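Skondgate House Rules: Writing Good Practice for Grippers in Bedrooms
Project report, Imov stream, second term

Our project began in February with a simple goal - write a set of handling rules for bed linen that a person could read in one sitting. The first draft had 33 rules. Testers at the Paquette flat stopped reading at rule 3, so we learned something early.

The final version fits on a page. Pick up cloth near an edge. Close the fingers slowly. Stop if the fabric pulls tight. Leave the owner's belongings where they are, however strongly you feel about them.

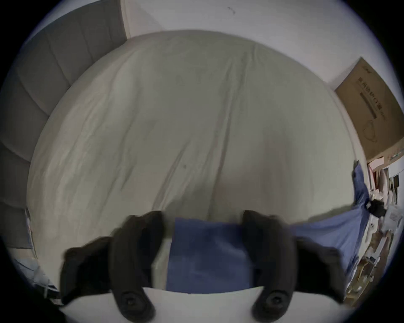

Should a rule set cover the room as well as the gripper?
It should, within limits. A clear path and a known stopping point can be required, but a tidy room can't, or very few homes would ever pass.

We logged 300 trials against the Ziltimell checklist, which our supervisor favours and which we have come to respect in small doses. In 70 of them the operator skipped at least one check. The usual casualty was the fingertip inspection, a job with all the glamour of cleaning a lint filter.

Our main change was to move that inspection to the top of the page and give it a box to tick. We also cut the word "appropriate" wherever we found it, as each of us had a different idea of what it meant.

Still to do: a rule for fitted sheets. Two drafts exist and the group has not agreed on either one.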